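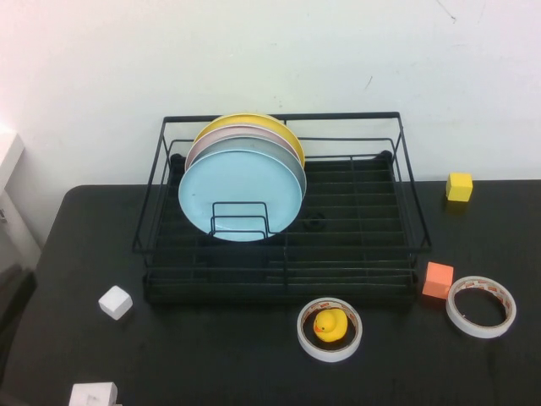
Bench view, blue plate at the front of the stack in the rack.

31st January. Plate task, comparing fingers. Written by me (Maksym), Augustina please correct where I remember wrong.

The aim for this week is to decide between the Skenard fingers and the Remummont fingers for the dish rack work. Both go on the same two-finger body, so the arm program stays the same and only the tool offset must be changed. Last time I forgot the offset and lost half a morning, so now it is written on the tape on the controller door.

Rack place is fixed. The plates go in the left half, against the small wire divider. Order from the wall: yellow, pink, grey, blue. We work only with the blue one, the other three stay standing. The cubes and the duck also stay on the table. Augustina wants them there for the detector, I would prefer a clean table, but she is right that the customer's table will not be clean either.

Skenard fingers first. They are wide and hold the rim well once they are on it. The difficulty is to come under the rim when the plate lies flat. The finger tip is thick and the rim of this plate is low, so the tip touches the table before it is deep enough. I lowered the approach speed and set the force limit to 19 N. With a higher limit the arm pushes and the plate slides away to the front.

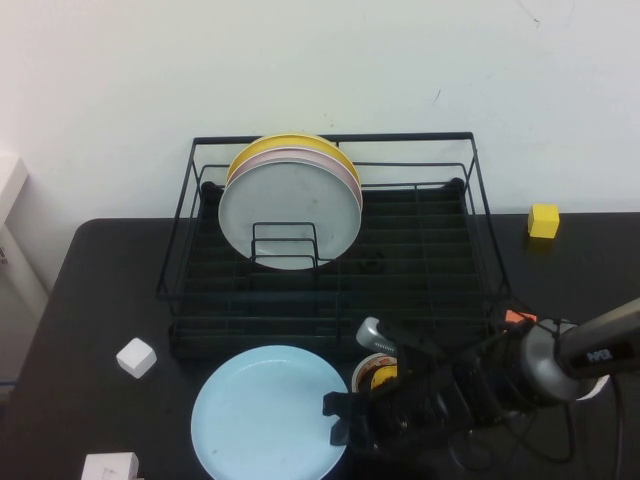

Blue plate flat on the table, gripper at its right side. Fixed camera.

Approach from the right is better than from the front. From the front the wrist comes too near to the rack rail on the way up, and the cables have less room. I keep the right side for all next runs, also for Remummont, so that we compare the same thing.

Remummont fingers: thinner tip, goes under easier, but I do not like the pads. When the plate is turned to vertical it rotates a little between the fingers, and then it arrives at the divider crooked. Perhaps a softer pad would help. We have a sheet from Plendik left over from August, I will cut two pieces and try.

Cameras. The fixed one sees the whole table but the gap in the divider is hard to judge from there - the black rods on the black base. The wrist camera gives much better view of the loops, so I moved the final alignment to it. Exposure was automatic and jumped each time the white wall came into view. Now it is manual, 2,000 microseconds, gain untouched. 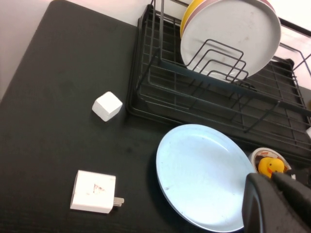

Wrist camera, blue plate low in the view, rack and divider behind.

Two remarks on the wrist view. The reflection on the blue plate is strong, and the edge finder sometimes takes the border of the reflection for the rim. Turning down the lamp on the left could be enough. Second, the gripper covers the right side of the plate, so the circle must be fitted from the part which remains. Augustina has a version of the fit that ignores a masked corner, she will send it to me.

Controller: still the Zinchenko one. Logs are in folder 268, the old parameters are in the same place with "old" in the name, please do not delete.

To do:
cut Plendik pads and glue on Remummont fingers
new tool offset after the pads
ask Augustina for the masked fit
repeat Skenard with plate a little nearer to the rack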